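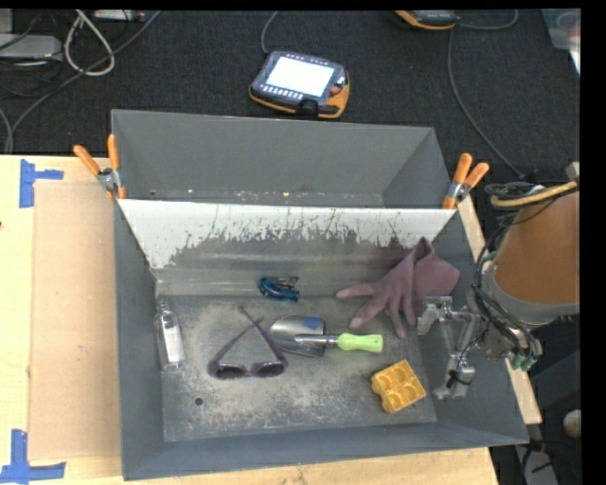
Le grand bac gris

26 janvier 2022

Depuis décembre je voulais ranger les affaires du jardin, et chaque fois je trouvais une autre chose à faire. Hier soir, enfin, j'ai commencé. J'ai pris le grand bac en métal et je l'ai posé sur la table, parce que mon dos n'aime plus le sol.

Le bac est vieux et son fond est bien usé, mais je l'aime beaucoup. La séparation en métal tient avec deux pinces à poignées orange – c'est une idée de ma voisine Lumturie, et je la trouve très pratique. Derrière, je garde la place pour les sachets de graines, que je dois encore trier.

Devant, c'est le mélange. Il y a ma petite pelle à manche vert, avec son bord dentelé, que je cherchais depuis trois semaines. Il y a aussi la bouteille en verre et les lunettes de soleil violettes, qui n'ont rien à faire avec le jardin. Les lunettes vont retourner dans l'entrée. Pour la bouteille, je ne sais pas encore – peut-être elle sera un vase.

Demain je continue avec les pots.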